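Moya Fellowship for Local Reporting: Frequently Asked Questions

On this page we collected the questions which applicants send us most often. Please read it before you write to the office. If your question is not here, you will find the contact details at the end.

Who can apply?

Any reporter who has published at least three pieces in a local or regional outlet. It does not matter if the outlet is a newspaper, a radio station or a website. You can be freelance or have a contract. We do not ask for a degree in journalism, and there is no upper age limit. Students may apply if they already work for an outlet outside of their university.

What does the fellowship pay for?

It pays a monthly amount for the time of your research, and also the costs of travel, translation, copies of public records and legal reading of the final text. It does not pay for cameras, computers or telephones. If you need special equipment for a short time, write this in your budget under "hire" and explain for how many days you need it.

How long does it last?

The research period is 30 weeks. It begins in August. You may ask for one extension, which must be requested in writing before the research period ends. Last year two fellows asked for it and both received it.

How many places are there?

There are 12 places. In the last round we received 253 applications, and 188 of them were complete. The others had a missing document, most often the letter from the editor. We do not read incomplete applications, so please check the list on the form twice.

What is the letter from the editor?

It is a short letter in which an editor says that he or she is interested to publish your investigation if it meets the standards of the outlet. It is not a contract, and the editor does not promise to print anything. One page is enough. A letter from a sub-editor or a head of desk is also accepted. The letter must be signed and must name the subject of the investigation, at least in general words.

Can I apply together with a colleague?

Yes, teams of two are possible. A team counts as one place and shares one budget. Both persons must fill in part A of the form, and only one of them fills in part B. Teams in which the two reporters come from different towns are very welcome. The investigation on water contracts in Dundstead was made by such a team, and it was published in both local papers on the same morning.

Which subjects do you support?

We support investigations on public money, housing, health services, work conditions, land and the environment. The subject must have a clear connection with a place. We usually refuse proposals about national party politics, because other funds exist for this. We also refuse opinion series and books.

Do I have to tell you my sources?

No. We never ask for the names of confidential sources, not in the application and not later. In your proposal please describe them in a general way, for example "two former employees". If you think that even this is a risk for somebody, leave it out and write to Vasco Sequeira, who is responsible for source protection. He will arrange to speak with you by telephone.

Will you read my article before it is published?

The fellowship office does not read it. The legal reading is done by an outside lawyer, who sends the comments only to you and your editor. You decide together what to do with them.
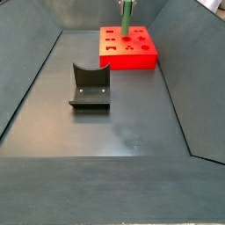 In which language can I write?

The application must be in English. The investigation itself can be published in any language. If it is not in English, we ask you for a summary of one page after publication. Mistakes of grammar in the application are not counted against you. Several members of the jury, and also the person who writes this page, learned English as adults.

Who chooses the fellows?

A jury of five journalists, which changes every second year. The present chair is Bonifacio Bustamante, who worked for a long time as court reporter at the Flolenach Courier. A member of the jury who knows an applicant personally must leave the room when this application is discussed.

Will I get comments if I am refused?

If you reach the second round, yes. You will receive half a page of comments from the jury. For the first round it is unfortunately not possible. You may apply again in the following year, with the same subject or with a new one.

Are there meetings which I must attend?

There are two. The first is the opening weekend in Dreresetti, where the fellows present their plans and have a training on public records. The second is held online in the middle of the research period and starts at 10 a.m. Travel and hotel for Dreresetti are paid directly by us, so you do not need to put them in your budget.

What happens if my investigation fails?

It can happen that documents are not released, or that the first suspicion was wrong. In this case you write a report of two or three pages on what you did and what you found. You do not have to return the money already paid.

How can I contact the office?

Please use the contact form and choose "Fellowship" as the subject. We answer within four working days. Telephone calls are possible from 9 a.m. until noon.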